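FOR IMMEDIATE RELEASE

Camen Opens Desktop Repair Bench in Lornmont

LORNMONT, 06/10/2018 - Camen is happy to announce that its new repair bench for older desktop computers is now open to the public on Chaiyaporn Street, and that everyone with a tired machine sitting in a closet or under a desk is warmly invited to bring it in for a look.

The bench grew out of a trial we ran last winter with our parts supplier, Hiltovix, when neighbors, small offices and a good many students carried in 381 computers between them. We were able to send 343 of those home in working order, and we have been hearing such kind words ever since that making it permanent seemed the right thing to do.

Much of the work is plain, patient housekeeping inside the case: checking the fan, looking over the capacitors and power connectors on the motherboard, and making sure the processor is properly held down in its socket. 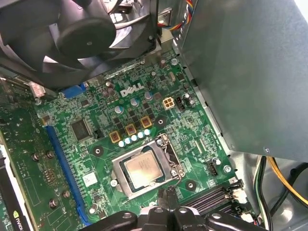 What to Expect at the Bench

A first inspection costs $40, which comes off the bill if you decide to go ahead with the repair. Most jobs are finished in 2 working days, though a power supply that has to be ordered can take a little longer, and we will always call you before we order anything. Please leave your monitor and keyboard at home (we have plenty!) and bring only the computer itself and its power cord.

About Camen

Camen sells, repairs and recycles home and office computers in Lornmont and the surrounding towns. Questions from customers and the press are welcome at the front counter during store hours.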